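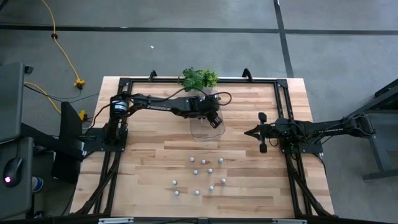
A clear plastic container on the butcher-block tabletop

The Chair from Savchuk

The chair came on a wet morning in September, in a carton so large that the courier had to lean it against the lilac and go back to the van for his breath. My wife signed for it in her dressing gown. I was upstairs, pretending to work on the old one, which had been sinking under me since winter at a rate I had learned to live with, so that by lunch I was typing with my elbows up around my ears like a man in a deep bath.

I should explain that we did not buy chairs in our family. Chairs arrived. My father's came from a bank that was closing, and mine had come from my father, and before Savchuk Office Seating on Erneck Street put that enormous yellow sale sign in its window I don't believe it had crossed my mind that a person could walk in and choose one. But my back had begun to speak up in the mornings, and the sign said the Bekora was down to $322, and I went in just to get out of the wind.

The woman in the shop had me sit in everything. She was very patient about it. I sat in mesh and I sat in leather, and I sat in a kneeling contraption that made me feel I ought to confess to something, and then she wheeled over the Bekora, grey, with a waterfall edge and arms that went up and down and in and out, and I sat in that and stopped talking. She let me be for a good while. Then she said, quite kindly, that they closed at five.

So there it was in our front hall, in pieces. The booklet promised it would go together in 30 minutes, and my wife, who reads booklets properly, read this one aloud from the stairs while I laid the parts out on the runner. There was the base, which looked like a starfish, and the casters in a bag, and the gas cylinder in its little cardboard sleeve, and the seat, which was heavier than a seat has any right to be. There was a packet of bolts with an Allen key taped to it.

"Do not tighten fully until step six," she read.

"I haven't tightened anything."

"I'm only telling you what it says, love."

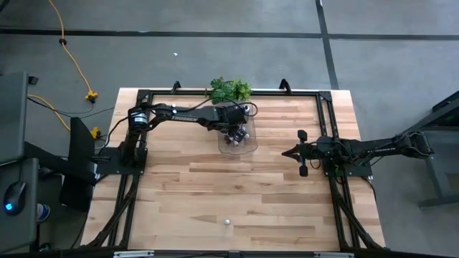 By step four I had tightened everything, of course, and it all had to come undone again. The rain kept on. My wife made tea and brought down the biscuits we were saving for her sister, and we sat on the floor of the hall with our backs against the radiator, the way we used to sit in our first apartment, when the only furniture we owned was a Titulura filing cabinet with a lamp on it. We ate our supper off that cabinet for most of a year. She reminded me that I had once proposed getting a second filing cabinet so we could each have a side.

"You were serious, too," she said.

"They were on sale."

She laughed so hard she had to put her cup down, and then she took the Allen key out of my hand and did the last bolts herself, slowly, in the order the booklet wanted, with her tongue between her teeth.

We carried it up together, one stair at a time, with a rest on the landing. The old chair was standing at the desk where I'd left it, sunk all the way down by then, with the dent in its cushion that was partly my father and partly me. He'd had it 19 years and I'd had it nearly as long. I had meant to put it straight out by the curb, and I got as far as taking hold of the back.

"It could go by the window," my wife said. "For the ironing. Or the cat."

We don't iron much, and the cat has her own opinions, but I rolled it over to the window anyway. One wheel squeaked, as it always had. Then I sat down in the Bekora and raised it until my feet were flat and my elbows were where the woman in the shop had said elbows should be, and from up there I could see right over the lilac to the road, which I hadn't known you could do from that desk.

When I turned around to tell her so, she was already in the old one, down low by the glass, with the last of the biscuits.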